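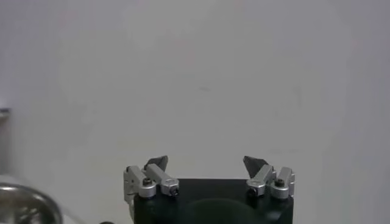 Issue 7

Interior Wall Paint: Frequently Asked Questions
Plerimholm Technical Desk
Revised 15th May

How long should new plaster dry before painting?

At least 4 weeks at normal room temperature. Thick patches and outside corners take longer. Check with a pin meter at several heights. If the readings still differ between the top and bottom of the wall, wait.

Does new plaster need a primer?

Yes. Bare plaster draws water out of the first coat before the film can form. Use Kinosby sealer, or thin the first coat of wall paint with clean water as directed on the can. Do not thin later coats.

Which sheen should I choose for a pale wall?

Matte hides uneven surfaces best and marks most easily. Eggshell can be washed more often but shows joints and roller overlap under side lighting. Satin is for kitchens, bathrooms and trim. Pale colors do not change this order.

Why does my off-white look gray in one room and yellow in another?

Off-whites have a small amount of tint and pick up the color of whatever light reaches them. North-facing rooms push them cooler. Warm bulbs push them yellow. Brush out a test patch on card, two coats, and move it around the room over a full day.

Can I wash off smudges?

Let the paint cure for 4 weeks first. After that, use a soft damp cloth and a drop of dish soap, working from the bottom up. Dry rubbing on matte paint polishes the surface and leaves a shiny spot that cannot be cleaned off. It has to be repainted.

I touched up a small area and it shows. Why?

The usual causes are a different batch, a brush used over a rolled finish, or old paint that has faded. Use a short-nap roller and the same batch if you kept any. If the patch still shows, repaint corner to corner.

What is the coverage of Allness Matte?

Up to 328 square feet per can on a sealed, smooth wall. Textured walls take more. Coverage on unsealed surfaces is not stated.

Can I paint at high humidity?

Not above 70 percent relative humidity. Slow drying can bring surfactants to the surface as glossy or brownish streaks. These rinse off with water once the film is hard.

Can Allness be applied over Şimşekoğlu lime paint?

Only if the lime paint is sound. Press tape on the wall and pull it away. Powder on the tape means the surface must be brushed down and sealed first.

How should leftover paint be stored?

In a full, closed container, away from frost. Write the batch number and room on the lid.

Who answers technical questions?

Zuweira Kyei for primers and sealers, Nii Akpalu for finish coats. Send the batch number with your question. The color card will be replaced in July.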